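The Checklist on the Wall at Walledar

When Fiorella Caruso took over the shared robot lab at Walledar, the written rules ran to a single page. One line said to keep hands clear of the arm. Another said to log faults. The rest dealt with parking.

That page has since become a working standard used at three sites. Walledar wrote the first version, Bresomcombe added the parts on training, and a small shop in Ashby rewrote most of the section on tabletop work after trying it for a winter and finding it too vague. The document is called the Cesholm code, after the meeting room where the first draft was argued over.

The code doesn't replace national safety standards or the manual that comes with a robot. Caruso is firm on that. Every site still has to do its own risk assessment and follow the law where it operates. What the code covers is the ordinary stuff in between: who may start a program, what gets written down, and what state a bench should be in when somebody walks away from it.

"Most of our trouble came from people being helpful," Caruso says. "Somebody would tidy a bench in the middle of another person's test. Then the results made no sense and we'd lose the afternoon."

The rule that came out of those afternoons is number 2. A bench with a test on it belongs to the operator named on the card, and no one else moves anything on it. If there's an emergency, you hit the stop, and you leave the parts where they are until the operator has seen them.

Other rules are just as plain. A new program runs at reduced speed until the operator has watched 20 full cycles. Two people must be in the room for the first run. The stop button is tested at the start of each shift, and the person who tested it signs for it. Long hair is tied back and lanyards come off.

Catinca Ardeleanu trains new operators at Bresomcombe and wrote the chapter on getting people ready. She doesn't let trainees touch the teach pendant on their first morning. They read the code, then they walk the room with her and point out what could pinch, fall or trip someone. Only then do they get a bench.

"They find it slow," she says. "By the second week they're correcting me."
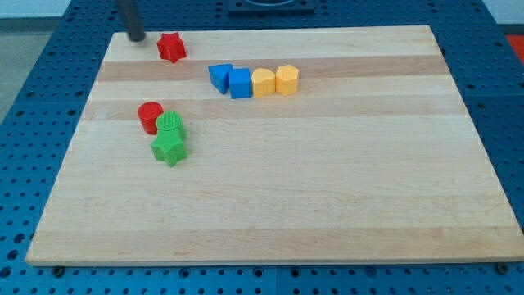

Tabletop work takes up the longest chapter, and it is the one people argue about most. The Ashby operators wanted every object's starting position measured and entered on a form. Ardeleanu thought that would only teach people to fill in forms. The final wording asks for a starting layout that another operator could rebuild from a short note. With colored blocks on a striped wooden board, such a note might read: red star by itself near the arm, four blue and yellow blocks in a row along a darker strip, red and green pieces grouped at the left, remainder of board clear. It takes a minute to write, and it gives the next shift something to check against.

The same chapter says the work surface must be fixed or checked for movement before each session, and that spare parts are kept off it. Any change to the layout during a test goes in the log with the time.

Caruso reviews the code every May. Last year's review removed more lines than it added, including one on drinks that had grown to half a page. It now says no drinks at the bench.

The current argument is over remote operation. Bresomcombe would like to let trained staff start a run from another room if a second person is at the bench. Walledar has said no for now. Ashby has asked for a trial, and Ardeleanu is writing the conditions for it.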